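Come grab things with us: data collectors wanted for July (paid, part-time)

Posted by Rianne Van Dijk, Kiklow

Hi! I'm Rianne, I run data collection at Kiklow, and I'm looking for people who will pick up ordinary objects in ordinary places, over and over, with a hand-held gripper. We pay for this. My mother still doesn't believe me.

Some background, and I'll keep it short. We're a small team building a learning system for robot arms that clear and set tables. The system learns by watching people do the job, so we need lots of examples, and they need to come from lots of different hands and places. Our own office tables are pretty much used up at this point (the model knows our kitchen better than I do), so this round is all about cafes, courtyards, back patios, shared offices and anywhere else people leave their stuff lying around.

You would carry the gripper, which has two soft fingers that close when you squeeze the trigger and a wide-angle camera that records what the fingers are up to. You move a cup. You move a bottle. You put them back somewhere else and go again. One move from start to finish is what we call an episode, and a good one is over quickly. The target for each collector is 300 usable episodes over the whole job, and people who reach 500 get a bonus on top.

I want messy tables, please! When Shoaib Afridi started collecting for us he tidied everything first, very politely, and we ended up with a beautiful pile of recordings of one cup on a bare tabletop. A patio table with laptops, cards, a plant and a drink or two on it is worth much more to us. The robot is going to meet tables like that, so it should learn on tables like that.

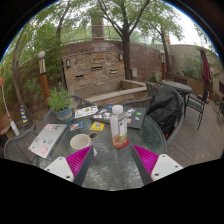 What a shift looks like

Shifts are 2 hours, and we start at 8 in the morning or at 4 in the afternoon. You choose. I'm in the afternoon camp myself, but the morning people swear by the light and I've stopped arguing with them.

You work in pairs. One of you holds the gripper and the other resets the table, keeps the log and watches the battery. Swap whenever you feel like it, and definitely swap before your wrist starts complaining. The gripper isn't heavy, but it's heavier at the end of a shift than it was at the beginning, if you know what I mean.

Before you go out alone you'll do a paid training session with Vilja Rautiainen, who wrote the Trellero app we use for logging. She'll show you how to calibrate the gripper, how to name a location, and how to throw out an episode that went wrong. Dropping something is fine, by the way. Mark it as a drop and carry on. We keep those in a separate folder and they come in handy later.

What we'd like from you

You're 18 or older and you can stand and reach across a table for a while with breaks. Either hand is fine, and we'd love more left-handers (we have hardly any). You don't need to know anything at all about robots or programming. Patience helps a lot. So does a willingness to move the same bottle again when you thought you were finished with it.

Being relaxed around strangers helps too, since people will come over and ask what you're doing. Tell them! We carry cards with a short explanation and a link. What you can't do is record people who haven't agreed to it, so if somebody sits down at the next table and would end up in view, ask first or stop and move. Same with other people's things: ask before you touch, and close laptops or turn papers over if there's anything private showing. Faces and readable documents get blurred before the recordings go to the training team, but I'd much rather not have them in there to begin with.

Experience with photography, lab work, table service or childcare has turned out to be useful in this job. I can't fully explain the childcare one.

What you get

An hourly rate (it's in the info sheet, I'll send it with my first reply), paid every two weeks, including training and travel between locations. Lunch if you do two shifts in one day. Bikero has lent us a few cargo bikes for getting the kits around, so you can use one of those if you don't want to haul a case on the bus.

You can pull out at any point and you're still paid for the hours you did. If you want your own recordings deleted afterward, write to Godelieve Jacobs, who handles consent and privacy for us, and she'll take care of it.

Know a good place?

We also need locations. If you run a cafe, a workshop or an office with outdoor seating and could spare us a table during a quiet part of the day, please get in touch with Frans Meijer. De Bruijn let us use their lunchroom last time and it was great, with lots of odd mugs. We bring everything and we put it all back the way it was.

How to apply

Send me a few lines through the contact form on the Kiklow site, with "gripper" in the subject. Tell me which shift you'd prefer, which hand you use and what's on your table right now. No resume needed. I read all of them myself and usually answer in a few days, a bit slower when we're out collecting.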